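Dristcombe Travel Forum » Trip Planning » Small Towns » Is Skustaseo worth three nights?

Is Skustaseo worth three nights?

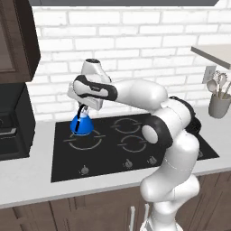

matos_or_bust
Started by matos_or_bust, 14 replies, 3000 views

We have three nights free between Matos and the coast in August, and every blog I open says Skustaseo is "the hidden jewel of the valley." I have read that phrase so many times I no longer trust it. The same five photos, the same paragraph about the funicular from 1892, the same bakery. We'd want a rental with a kitchen because eating out twice a day wears me down. Hotels I can get anywhere. What I want to know is whether there is three days' worth of town there or whether people get off the bus, take a picture of the bridge and leave.

tallyho_ren
One night. Maybe one and a half if you walk slowly. I went expecting a lot and had seen the whole upper town by lunch.

Ohemaa Appiah
I'd disagree with that. The upper town is small, sure, but if you only did the upper town you missed the river path, which goes all the way to the old mill and takes a good part of a day there and back. We stayed three nights and used all of them. We were not bored.

tallyho_ren
I did the river path. Half of it runs next to the road.

Ohemaa Appiah
The first stretch does. After the second footbridge it leaves the road completely. Did you go past the second footbridge?

tallyho_ren
No, because by then I had been breathing truck exhaust for an hour and there was a bar.

gus_on_foot
lol fair

matos_or_bust
OK, so the path gets better but you have to earn it. What about the funicular? The blogs make it sound like the ride of a lifetime.

quietcarriage
It takes four minutes. It's a nice four minutes. The line was longer than the ride by a lot. The "1892" on the sign is when the first one was built, and the cars you ride in now are much newer, so if you're into old machinery don't get your hopes up. Stairs are next to it and free.

gus_on_foot
Do the stairs down, not up. Learned that one in August with a backpack.

hollyhock77
I used the Virero pass and thought it was good value! You get the funicular, the museum, the boat and the castle, plus 10 percent off at some restaurants. We did everything in two days and had a lovely time, the museum lady even let my kids ring the little bell.

matos_or_bust
I looked at the Virero pass. Did the boat run both days? The fine print says "subject to water level" and I can't find anybody who got on it late in the summer.

hollyhock77
Oh, we were there in May. It ran then. No idea about August, sorry.

quietcarriage
It was tied up the whole time I was there, and that was August. They still sold the pass at full price. Without the boat you are paying for a castle that is mostly one wall and a gift shop.

Ohemaa Appiah
The castle is more than one wall. There's a tower and you can climb it. But I agree about the pass — buy single tickets and see what is open when you get there.

tallyho_ren
Finally something we agree on.

matos_or_bust
Good to know. Last thing, prices. I was quoted 800 for three nights in a one-bedroom near the bridge, cleaning fee on top. That seems like a lot for a place that half of you finished by lunch.

gus_on_foot
That's bridge pricing. Anything within sight of the bridge costs silly money, and you get the bells and the scooters thrown in. Look at the streets behind the train station. Ugly on the outside, perfectly fine inside, and the supermarket is right there.

Ohemaa Appiah
Seconding the station side. We walked to the center in ten minutes. Also ask the host how the place cools down at night. Ours had one fan and a skylight that didn't open, and I would have liked to hear that before booking.

quietcarriage
Or sleep in Matos and take the bus over for the day. The last one back leaves at 7:40 in the evening, or it did. Check at the stop, the times on the website were wrong when I went.

matos_or_bust
Thanks, all. I think I'm down to two nights, station side, no pass, and I'll give the river path until the second footbridge to impress me. Still don't see where "jewel" comes from.

hollyhock77
Please do try the bakery though, the blogs are right about the bakery!!

tallyho_ren
The bakery was closed when I went.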